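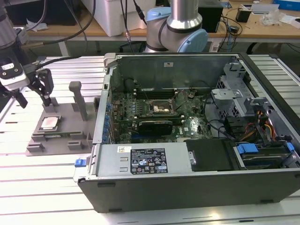 Ticket 3000 -- Processor handling cell, Jametti refurbishment workshop
Opened: 29 June 2023
Raised by: Workshop Operations
Referred to: Semeniuk Integration Support
Priority: Normal

Summary
The workshop requests advice on whether processor replacement in desktop computers may be transferred from the repair bench to the robot cell. Bench staff at present complete the task by hand. The cell has been under assessment since February.

Reported fault
In a run of 146 attempts, the cell stopped with a position error on 30. The majority of stops were logged at the socket -- very few at the fixture plate.
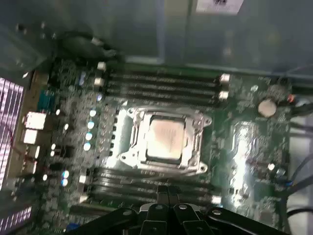

Attachment A: processor within the socket frame, gripper fingers below.

Action taken
1. Socket position taught again. Position errors continued.
2. Approach speed reduced by 20 per cent. Fewer stops were logged, but the cycle is now slower than the bench procedure.
3. Fixture plate position checked against the Bilero drawing. No deviation was recorded.

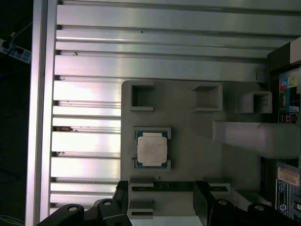

The nest locates the processor to a known position, and picking is therefore considered suitable for routine use. Placing is not. Small differences in how each case is set down on the table are carried through to the socket, and the present Jollis program does not correct for them.

Interim decision
Processor placement remains a bench task. The cell may be used for picking trials under supervision.

Status: Open, awaiting a revised program from Semeniuk.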